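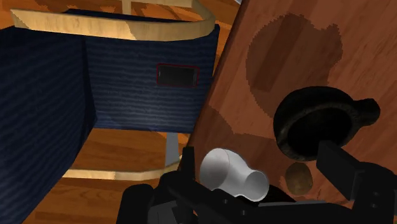

Dedusside — a word list of kitchen and table talk

Dedusside is a small, free list of 698 everyday words for things people say while cooking and eating, and I'm so happy it's finally out! Each entry has the word, a plain meaning, and one short sentence showing how it gets used.

What's in the files

Words are sorted into 18 topics (soups, bread, setting the table, leftovers and so on). The leftovers topic is my favorite — who knew there were so many ways to say "the last bit in the pan"? 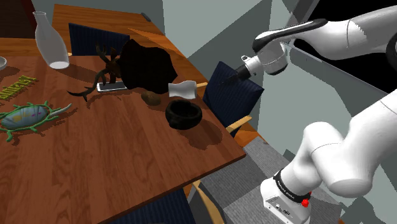 Spellings follow the Lunde style, so compound words are kept together. If a word has two common spellings, both get a row and the "see" column links them. Around 20 rows still have no sample sentence.

Changes

February 6, 2022: added the Anari loan words and fixed 5 doubled rows in the bread topic. 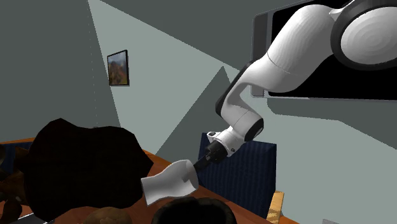
Using and sharing

Load words.csv as UTF-8, with tabs between columns. Share it, trim it, print it for your class! Please credit Cempaka Chong and send new words through the Emance tracker.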